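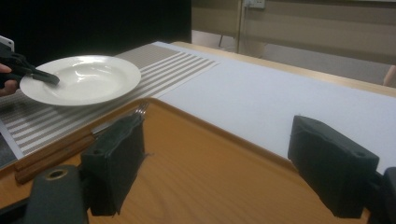 White plate, striped placemat.

Mar 4, 2021
Posted by Lirov, workshop notes
2 shares | 4 comments

Ward board handover trial, carrying on from the November notes. Prukell site only, Tsakiris site still waiting on their exec sign-off so nothing to report there.

Pulled the leadership rota export this morning. 562 rows. Should be one row per shift per senior on call, but where a manager covers two sites they get a row each and the hours double up. Fixed by hand for now. Need a proper rule before the board pack goes out or the chief exec will see her own deputy down for a 14 hour Tuesday-type shift that never happened.

Clever (the dashboard, not us) still drops anyone whose job title has a slash in it. So Medical Director/Deputy Chief is gone, and so is Estates/Facilites. Changed slash to "and" in the source sheet. Came back straight away. Not a fix, next export will put them back.

Handover form, version 4:
- took out the free text box at the top, people were pasting whole emails in
- bed position now first, staffing second
- "escalated to" is a drop down. Matrons asked for a blank option, added
- the sign-off line prints on a second page on the old printer. Margins? check

Ran the form past both night site managers. One filled it in fine. Other one stopped at "outstanding risks" and asked if it meant risks on the register or just stuff that's worrying you at 3am. Fair point. Wording is bad. Try "anything the day team must pick up". Don't want to lose the link to the register though, governance will ask for it, maybe a tick box underneath.

Non-exec feedback on the summary sheet: too many colours, and wants teh trend line longer than one month. Can go back to November, before that the old codes don't match and I'm not remapping them unless somebody asks in writing.

To do
- rule for double site cover
- slash thing, raise with Clever support
- reword risks question, reprint, put 14 copies in the site office
- chase Tsakiris again
- ask who owns the rota sheet now, the name on it left

Backup of the export is in the shared folder under Prukell, old one renamed not deleted.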